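Entrevista: la línea de Drurniveck encara su último tramo de pruebas

4 de noviembre de 2023

El despacho desde el que se dirige la ampliación del tranvía de Drurniveck está en la primera planta de las cocheras de Orozco, encima de los fosos de inspección. La responsable de explotación atiende a esta publicación entre dos reuniones con la constructora y pide que no se dé su nombre, porque habla en representación de todo el equipo. Lleva en la red desde que solo había una línea y los convoyes se guardaban al aire libre.

La obra prolonga la línea actual desde la terminal de Mandness hasta el polígono norte. La vía está tendida desde mayo y la catenaria se puso en tensión a finales del verano. «Ahora estamos en la parte menos vistosa», dice. «Circulamos sin viajeros, de noche casi siempre, y comprobamos gálibos, frenado y comunicaciones con el puesto de mando. La gente ve pasar un tranvía vacío y pregunta por qué no se abre ya.»

El retraso acumulado sobre el calendario original se debe, según explica, al cruce con el ramal de mercancías. El proyecto preveía un paso a nivel con protección automática y la autoridad ferroviaria pidió que se separaran los dos trazados. Hubo que levantar un viaducto corto de 148 metros que no figuraba en el presupuesto inicial. «Con el viaducto se resolvió la parte técnica. Lo que costó tiempo fue volver a tramitar las expropiaciones», señala.

Sobre el material rodante, la entrevistada confirma que las unidades las suministra Stuvgate y que son de piso bajo integral, con capacidad para 357 viajeros cuando van en composición doble. La entrega se hizo por fases y la última unidad llegó a las cocheras con los asientos todavía embalados. «Las primeras dieron problemas con las puertas. Se cerraban bien en recta y peor en la curva de la plaza, donde el andén tiene algo de peralte. Stuvgate cambió el ajuste de los sensores y desde entonces no hemos tenido incidencias dignas de mención.»

El mantenimiento es el asunto del que habla con más detalle. Las cocheras se han ampliado con dos vías cubiertas y un torno de foso para reperfilar ruedas sin desmontarlas. Antes había que enviar los ejes a un taller externo, y cada envío dejaba una unidad parada durante semanas. «Para una red pequeña eso es mucho», afirma. «Si te falta un tranvía en hora punta, el intervalo se nota en toda la línea.»
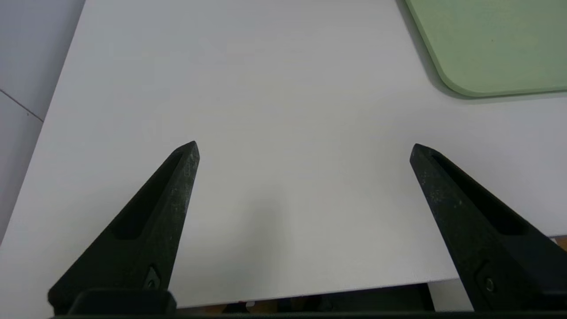
¿Qué frecuencia tendrá el nuevo tramo?

«En laborable, un tranvía cada 20 minutos hasta el polígono norte y el doble de servicio hasta Mandness. La mitad de las unidades dará la vuelta allí, como ahora. Los domingos lo estamos estudiando.»

La cuestión de los domingos ha sido polémica en el barrio. La asociación vecinal reclama el mismo horario toda la semana y recuerda que el autobús que cubre hoy el recorrido también funciona los festivos. La responsable de explotación no se compromete. Dice que el autobús se mantendrá al menos durante los primeros meses y que después se mirarán los datos de validaciones de las dos líneas. «Quitar el autobús el primer día sería una equivocación. Hay paradas suyas que quedan lejos de las nuestras, sobre todo la del ambulatorio.»

La plantilla también crece. Se han incorporado 51 conductores, parte de ellos procedentes de los autobuses urbanos, y todos han pasado por la formación teórica. Les falta completar las horas de conducción en el tramo nuevo, que tiene una rampa más fuerte que cualquiera de las existentes. «El viaducto se sube bien con la vía seca. Con hojas y lluvia hay que saber usar los areneros — y eso se aprende conduciendo.»

Preguntada por los billetes, descarta cambios en la tarifa. La ampliación quedará dentro de la misma zona y el transbordo en Orozco seguirá siendo gratuito durante una hora. Sí habrá máquinas expendedoras nuevas en las paradas, con pantalla más baja para quien viaja en silla de ruedas.

No da una fecha de apertura. Falta el informe de seguridad y después vendrá un periodo de marcha en blanco, con el horario completo y sin pasajeros, que la normativa local fija en un mes como mínimo. «Si el informe llega sin observaciones, empezamos la marcha en blanco la semana siguiente. Si trae observaciones, las corregimos y volvemos a presentarlo», dice, y recoge los planos de la mesa para bajar a la segunda reunión.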